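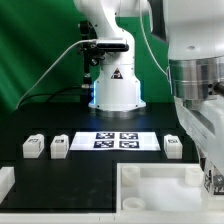 Accueil Produits Cellules Accessoires Documentation Contact

Cellule Prilent à deux bras : équipement, marquage et règles d'exploitation

Référence 561. Fiche mise à jour le 11/02/2019.

La cellule Prilent est un poste de manipulation sur table, destiné aux laboratoires et aux bureaux de méthodes qui mettent au point des séquences de préhension, d'insertion et de dépose. Elle réunit deux bras, un plateau noir, une caméra de profondeur sur potence et un jeu de pièces repérées par marqueurs visuels. La présente fiche décrit le matériel et fixe les règles de marquage, d'étalonnage et de sécurité auxquelles la livraison est conforme. Elle ne remplace pas la notice du constructeur des bras.

1. Composition

Plateau noir à panneaux jointifs, rebord blanc. Les joints entre panneaux restent perceptibles au toucher ; aucune pièce de référence ne doit être posée à cheval sur un joint.

Deux bras blancs sur embase. Chaque embase est boulonnée sur une platine métallique. Le couple de serrage est porté au procès-verbal de montage et contrôlé à chaque déplacement de la table.

Support de caméra Cundex, noir, réglable par molette. La molette est bloquée après étalonnage et un témoin de peinture est appliqué sur le filet.

Doigts de préhension Bianchini, blancs ou noirs selon la variante, avec ou sans faces marquées.

Fond vert, tendu ou suspendu. Les plis sont admis hors du champ de mesure.

Bac de dépose blanc à parois relevées, avec plots cylindriques creux.

Feuille de référence à quatre marqueurs, disposés deux par deux.

La baie de commande, l'arrêt d'urgence et le boîtier de validation font l'objet de fiches séparées.

2. Domaine d'emploi

La cellule est prévue pour des pièces légères et rigides, sans arête vive, dont une face au moins peut recevoir un marqueur plan. Sont exclus les liquides, les pièces chauffées, les poudres et tout outil tranchant. L'emploi en production continue est exclu également, sauf étude particulière.

L'appréciation du risque porte sur l'application complète : bras, préhenseur, pièce et programme. Le choix d'un bras à effort limité ne dispense pas de cette analyse. Elle est reprise à chaque changement de doigts, de pièce ou de vitesse maximale, et le document révisé est conservé au poste.

3. Règles de marquage

Un marqueur se compose d'un motif noir et blanc et d'une marge blanche continue. La marge fait partie du marqueur. Elle n'est ni rognée, ni recouverte, ni utilisée pour écrire une référence au stylo.

3.1 Support. Le marqueur est collé sur une face plane. Le collage sur rayon, congé ou surface souple est refusé à la réception. Le papier brillant est refusé aussi ; les reflets sous éclairage latéral suffisent à faire perdre des cellules du motif.

3.2 Unicité. Un identifiant ne sert qu'une fois dans la cellule. Les identifiants retirés ne sont pas réattribués avant la fin de la campagne en cours. Le registre des identifiants mentionne la pièce, la face et la date de pose.

3.3 Doigts de préhension. Le marquage des doigts répond à un besoin distinct de celui des pièces : il permet de contrôler la position réelle de l'extrémité indépendamment des codeurs. Les marqueurs de doigt sont donc enregistrés dans une table séparée, avec leur transformation par rapport au point d'outil.
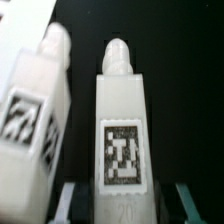 La lecture d'un marqueur de doigt dépend d'abord de la distance de mise au point de la caméra de poignet. Cette distance est fixe sur la variante standard, et l'intégrateur place la zone utile en conséquence. Un doigt trop proche de l'objectif sort de la zone de netteté : à gauche, le motif est étalé par le flou et ne peut pas servir de référence, alors que celui du doigt central conserve des blocs distincts malgré le grain. La règle est de n'exploiter qu'un marqueur dont toutes les cellules sont séparées à l'œil sur l'image brute. Un décodage obtenu après filtrage n'est pas accepté comme mesure d'étalonnage ; il peut servir au suivi.

Les chiffres en relief sur le corps d'un doigt ne remplacent pas l'identifiant du registre.

3.4 Pièces. Le marqueur de pièce est posé sur la face la moins sollicitée par la prise. Les doigts ne doivent pas le recouvrir en position fermée. Lorsque la géométrie l'impose, deux marqueurs sont posés sur deux faces et l'un des deux au moins reste dégagé pendant tout le cycle.

4. Étalonnage

L'étalonnage de la caméra de potence s'effectue sur la feuille de référence, posée à plat, sans ruban sur les motifs. L'ordre est le suivant :

- mise sous tension de la cellule et attente de la stabilisation thermique indiquée par la notice ;
- vérification du serrage de la potence et du cheminement des câbles ;
- acquisition de la feuille de référence, les deux bras dégagés du champ utile ;
- calcul de la transformation caméra-table ;
- déplacement de la feuille et seconde acquisition, pour contrôle ;
- enregistrement du résultat et du numéro de feuille.

L'étalonnage est repris tous les 2000 cycles, après toute collision et après toute intervention sur la potence. Il est repris aussi lorsque la feuille est remplacée, même par une impression du même fichier. Les imprimantes de bureau ne conservent pas l'échelle d'un lot de papier à l'autre avec une précision suffisante ; la longueur d'un côté est mesurée au pied à coulisse et saisie dans la configuration.

L'étalonnage de la caméra de poignet est fait séparément pour chaque bras. Les deux résultats sont comparés sur une pièce commune. Au-delà de 3 mm d'écart entre les deux positions calculées, la cellule n'est pas remise en service.

5. Approche et prise

L'approche finale est effectuée à vitesse réduite. Le point d'approche est défini dans le repère de la pièce et non dans celui de la table, de façon que la correction par marqueur s'applique jusqu'au contact. Le programme prévoit un arrêt si le marqueur attendu n'est plus décodé sur 5 images consécutives avant la phase de fermeture.
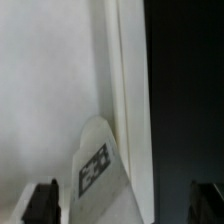
Fig. 3 : pièce à sommet arrondi entre les doigts noirs, marqueur incliné dans l'image de poignet.

L'inclinaison du motif est admise tant que le contour noir reste entier. L'intégrateur détermine l'angle limite par essai, pour chaque taille de marqueur, et l'inscrit dans la fiche d'application. Une valeur reprise d'une autre cellule n'est pas recevable : l'optique, l'éclairage et le support d'impression diffèrent.

Les parois et montants situés derrière la pièce sont déclarés comme volumes interdits. Une paroi blanche et unie donne peu de points exploitables à une caméra de profondeur ; son volume est saisi à partir du plan et non déduit de la mesure. La même consigne vaut pour les zones très sombres.

Les faces marquées sont nettoyées au chiffon sec. L'alcool est réservé aux doigts sans étiquette.

6. Sécurité et coactivité

Les deux bras partagent une partie de leur espace de travail. Le logiciel d'exécution attribue cette zone à un seul bras à la fois, sauf dans les séquences de transfert déclarées. Une séquence de transfert est validée d'abord en mode réduit, pièce absente, puis pièce présente.

L'étiquette d'avertissement de l'embase reste visible. Elle n'est pas recouverte par un marqueur, un numéro d'inventaire ou un serre-câble.

Les câbles de caméra sont conduits hors de la zone de balayage des bras. Une boucle est laissée au niveau du support pour absorber les réglages. Une boucle posée sur le plateau est tolérée derrière la zone de travail, jamais entre les pièces.

L'opérateur n'entre pas dans la zone partagée pendant l'exécution automatique. La pose ou la reprise manuelle d'une pièce se fait à l'arrêt, boîtier de validation en main.

7. Variantes

Prilent, version de base : deux bras, doigts blancs marqués, une caméra de potence.

Prilent M : ajout des caméras de poignet et des doigts noirs Bianchini.

Prilent / Mosberg : même équipement que la version M, sur table Mosberg à pieds réglables. La planéité est contrôlée sur site après mise à niveau.

Les jeux de doigts sont interchangeables d'une version à l'autre. Tout échange entraîne une nouvelle saisie du point d'outil.

8. Documents remis à la livraison

Procès-verbal de montage, registre des identifiants, rapport d'étalonnage initial, plan des volumes interdits, modèle d'appréciation du risque à compléter par l'exploitant. Les feuilles de référence de rechange sont livrées à plat. Une feuille pliée ou roulée est écartée.

Révision suivante de la fiche prévue en juillet.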